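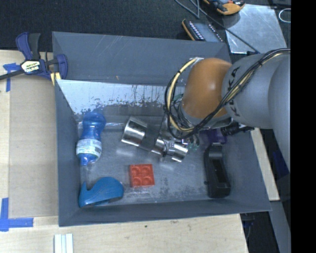
Stultix Bin Pick Cell, used
Item condition: used, working
Sold by Unulent Equipment
Last updated September 2022

Bench-top bin picking cell with KUKA arm, gripper and gray bin. Comes as one lot, will not split. Read the setup and upkeep notes before you ask, most questions are answered down there.

What's in the lot
- KUKA arm with controller and pendant
- Gripper assembly, mounted and wired
- Cable bundle, routed along the arm with black ties
- Dark gray bin, flared walls
- Wood-top bench
- IRWIN bar clamp for the bin corner
- Talpur power supply for the gripper
- Spare gripper pads, 2 sets
- Setup binder (paper, some pages are copies)

Not included: test parts, vision PC, guarding. Any tape on the bench top can stay or go, your call.

Condition
Bin is scuffed inside, floor and back wall both. Scratches on the back wall, the shiny band across the rear is worn along the bottom. Doesn't affect picking. If your camera has trouble with glare off that band, cover it with matte tape, we did this on the other cell and it was fine. Arm covers clean. Small dark spots on the bench wood, cosmetic.

Gripper cable replaced in August. Old one had a break inside the jacket close to the wrist, signal dropped out on deep picks only. New one is a stock Anora cable, same pinout.

Setup
Bench needs to be level first. Bolt it down, dont rely on the weight. Set the bin, clamp the corner, then check it by hand. Should not move at all. If it moves re-seat the clamp pad flat on the wall and try again.
Teach the bin with the 5 point routine in the binder: four corners plus floor center. Takes almost 11 minutes if you know the pendant. Run at low speed the first time and keep a hand on the stop.
Reteach after any bump to the bin or the bench. Also after a gripper swap.

Upkeep
Every shift: wipe bin floor, look at pads, look at the wires by the gripper.
Weekly: check every tie on the cable bundle. Snug only. Overtight ties are what kill these cables. Jog the wrist end to end and watch the slack where the bundle passes the joint, it needs a loose loop there and must not rub.
Monthly: flange bolts, torque value is on page 9 of the binder. Back up the controller.

Common faults
Gripper signal drops with the arm low in the bin: cable, nearly always. Swap it, reteach, done.
Picks land off to one side: bin has shifted. Check clamp befor touching the program.
Long parts against the wall get missed: approach angle too steep. Tilt the wrist a little and slow the last part of the move.
Round shiny parts roll on contact: close slower. Softer pads help.

Shipping
Crated, freight only. Arm ships in the folded pose with the gripper off and boxed seperately. Buyer arranges unloading, you will need a forklift. Pickup OK with notice.

Warranty
None on the arm. Gripper cable covered for 5 months from delivery.

Questions or to see it run: ask for Uzma Janjua, equipment desk. Have your floor space and supply voltage ready when you call.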